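Home | Diary | Older entries | Links | Contact

May — by the author

Third session on the Suvent job and I still don't believe in it. The plan, as Sondent sells it, is that I take an old desktop tower apart by remote control, over and over, and the arm picks up the habit from my recordings. Maybe. So far what it has to learn from is me missing things.

Cables are the worst. I can see them fine on the wrist view and I still have no feel for how hard I'm squeezing. The trainer's notes say to "approach with confidence," which I'd like to see the person who wrote them do through a half-second delay.
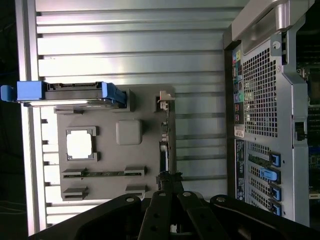

Going in at the cable bundle, with the drive in its blue carrier.

I did 2 good runs before lunch and threw out 3. The Teixeira people upstairs want the bad ones kept too, so the thing can learn recovery. Fine, but nearly all my recoveries are me backing off and waiting for my hand to stop shaking. Does it learn the waiting?

They have 377 runs on the server now, counting the ones from Daduscombe, and those were done by hand-guiding the arm on a different bench. I asked how the two kinds get mixed together and was told it all comes out in training.
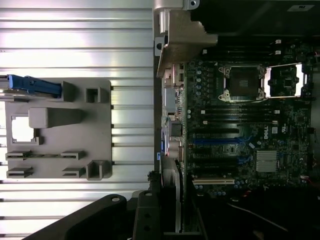 I'll give them this much: the blue latches are easier than I expected. Big, bright, one way to push. If every part in the case looked like that I'd be less of a grouch. The expansion cards worry me more — you have to rock them a little, and I don't know how to rock anything with a trigger and a thumbstick.

My wrist aches. Booked for 2 more hours tomorrow, and I want the taller chair.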